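Ulstead District Prosecutor's Office
Press release, 23/05/2022

Two managers charged in Clindbridge deposit fraud case

The Economic Crime Section of the Ulstead District Prosecutor's Office informs that charges were brought against two managers of the company Lo Presti Home Letting. They are accused of fraud committed jointly and of keeping false accounting records. Both persons have been placed under house arrest until the first hearing.

According to the investigation, the company advertised furnished apartments in Clindbridge and in Eddale which it had no right to rent. Persons who answered the advertisements were invited to sign a reservation contract and to pay a deposit in advance by bank transfer. The amount of the deposit was the same in all contracts, 2182 euros. After the payment, the date for receiving the keys was moved several times, and then the company stopped to answer calls and letters.

To the present moment 27 persons have given statements to the investigators. In 13 of these cases the money was sent to an account that was opened only for this purpose and was emptied on the same day. The remaining payments went through the ordinary account of the company, where they were recorded as cleaning and repair services.

The searches were carried out in May at the office of the company in Clindbridge and at the homes of the accused. The investigators took contracts, stamps, telephones and accounting books. On request of the prosecutor, the court in Ulstead has frozen the bank accounts of the company and one vehicle registered in its name.

One of the accused admitted the facts in part and explained that he intended to return the deposits. The second refused to give a statement, which is his right under the law. If the court finds them guilty, they may receive a prison sentence and an order to pay back the full damage.

The Office asks any person who paid a deposit to Lo Presti Home Letting and has not yet made a complaint to contact the Economic Crime Section. It is necessary to bring the contract, the proof of payment and, if it exists, the correspondence with the company. Complaints from residents of Eddale can be made also at the local police station.
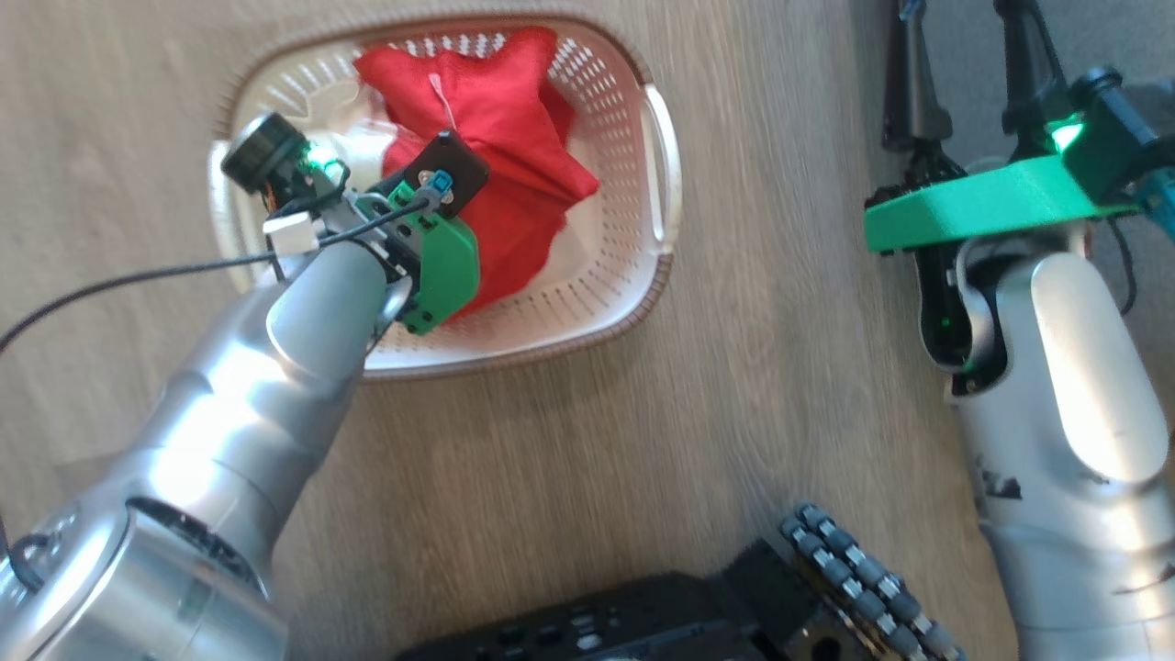
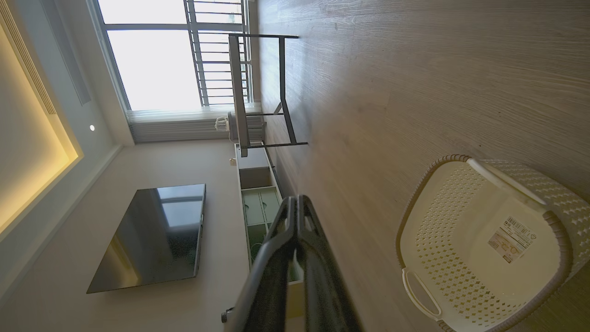
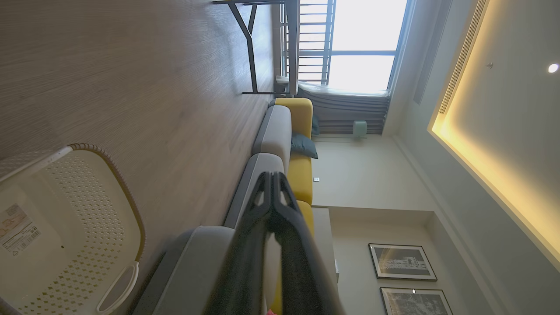 Interior views, each with a white or cream-white laundry basket on the floor.

Contact: Press Desk, Ulstead District Prosecutor's Office | © 2022 | Back to top
Shares: 2 | Comments: 0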